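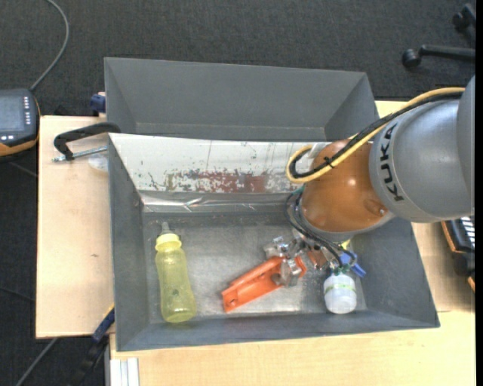 Prys Penry wrote in to say that last month's piece on sourdough was all very well, but what are you meant to do with the starter when you go away? Fair point, Prys! I've been baking every week for 3 years and I still hadn't got a proper answer, so I went off and tried a few things before my fortnight in Oltville.

The fridge is the easy one. Feed it, leave it out for an hour, then pop it at the back with the lid on loosely. Mine came home with a layer of grey liquid on top (I just stir it in, though Lotte Nijs pours hers off and swears the bread is milder) and it took two feeds to get going again.

I also dried some - smeared thinly on baking paper, left on top of the bookcase, then crumbled into a jam jar. To wake it up I used 30 grams of flakes with the same of warm water, and a spoonful of rye flour the next morning. It sulked for four days and then climbed right out of the jar!

If you've frozen yours, do write and tell me how it went. I'm off again in July and I'd like to try it.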